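Gurnlow Household Storage Forum
Board: Kitchens, Pantries and Dry Goods
Thread: Sorting by lid colour, by contents or by frequency of use

Posted by Elango Gounder
Tuesday, September 9, 2014

Members are invited to comment on the proposed wording of Section 3 of the Gurnlow guidance on dry spices. The existing text recommends that all jars be kept in a single drawer, labels uppermost, in alphabetical order. Several households have written to say that they do not own a drawer of suitable depth, and that the advice is accordingly of little use to them.

The draft replaces the drawer with open plastic bins, one colour to each group of spices. It is proposed that the groups be as follows: ground chillies and paprikas in the red bin; blends in the yellow; dried leaves in the orange; and the blue bin to be left for jars awaiting a decision. Unopened packets would go together in a clear box at the back, where they may be seen without being handled. 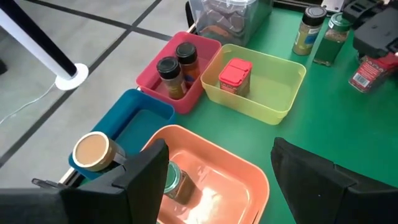

The draft further recommends that no bin be filled to the point at which a jar must be laid on top of another. A jar that has no place standing upright should be moved to a second bin of the same colour or passed on to another household. Comments on this point would be especially welcome, as the previous text was silent on the matter.

I would ask that replies be confined to Section 3. The question of flour is to be dealt with separately in January.

Reply from Sheena Sutherland

I have read the draft and I support the change in principle. The drawer was always a poor assumption. My reservation concerns the colours. A member who buys bins in a set will receive whatever colours the shop has chosen, and the guidance ought not to oblige anyone to look for a particular shade. I suggest the words "a bin of one colour" in place of the four named colours.

I would also question whether the lid should be disregarded entirely. Many people reach for a jar by its lid. A green lid among black ones is found at once, whatever the bin beneath it.

Reply from Sreekumar Palaniappan

With respect to the previous member, I cannot agree as to lids. Lids are changed by the maker without notice. I purchase the Tasero range, and in my cupboard the lid has been green, then black, on the same product. A system that depends upon the lid will fail at the next purchase. The contents do not change.

On the matter of named colours I have no objection to the amendment.

Reply from Elango Gounder

I am obliged to both members. The amendment on colours is accepted and the text will read "a bin of one colour". I should be grateful for further views on lids before the wording is settled.

It may assist members to know that the draft is intended to cover more than spices in due course. The same bins may hold small cups, blocks and similar articles, provided that each bin keeps to one kind of thing. Where articles of the same kind will not fit together, they may be stood beside the bins in a group of their own. The guidance should not require that everything on a table be contained. A plant in the corner, for instance, is no hindrance to anyone and need not be moved. 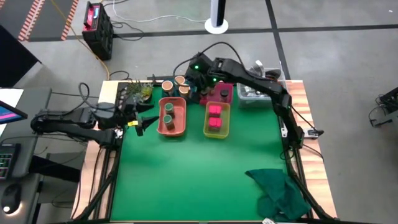
Jayanthi Nair wrote that she was not persuaded by the extension to other articles, and asked that it be taken out of the draft altogether. Her message is given in full at her request.

"Section 3 is headed Dry Spices. If the section is to govern cups and blocks, the heading must be altered, and members must be told of the alteration before they are asked to comment. I have kept my spices according to the Kandasamy arrangement for many years, with the jars in daily use at the front and the remainder behind. It takes no account of colour at all. I do not see it mentioned anywhere in the draft, and I consider the omission a serious one. A person cooking the evening meal wants cumin. That person does not want to recall which bin has been assigned to seeds."

Reply from Sreekumar Palaniappan

The Kandasamy arrangement is sound for one cook. In a household of several cooks, each has a different notion of what is in daily use, and the front row is disputed. I have seen this in my own home. Bins by contents can be understood by a guest.

Reply from Jayanthi Nair

A guest is not generally asked to find the turmeric. I maintain my objection.

Reply from Sheena Sutherland

Might the two be combined? The bins could be assigned by contents, and the bins themselves placed in order of use, with the most frequently needed at the front. No jar would need to be found in two places. Empty bins should, in my view, be permitted to remain on the table while the sorting is carried out, and removed only at the end. The present draft asks that they be cleared away at each stage, and I found this tiresome when I tried it. 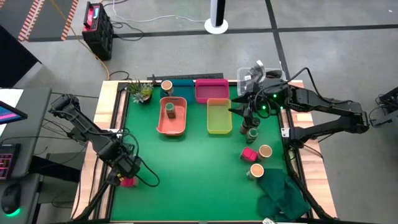 Reading time for this thread: 3 minutes

Reply from Rajeshwari Gounder

I write in support of the combined proposal. I would add one practical point. Before any sorting is begun, every jar should be taken out and placed to one side of the table, and the bins to the back. We attempted the sorting with jars still in the bins and it was necessary to begin again. Small loose articles should be dealt with last.

I would also ask that the guidance say something about old stock. Our Terivov jars carry a date on the base, where it is not visible in a bin of any colour.

Reply from Elango Gounder

The point concerning dates is noted and will be put under Section 4. The heading of Section 3 will remain Dry Spices, and the passage on other articles is withdrawn. The combined proposal will be drafted with a reference to the Kandasamy arrangement. I trust that this meets the objection.

Reply from Jayanthi Nair

It meets it in part. I should wish to see the wording.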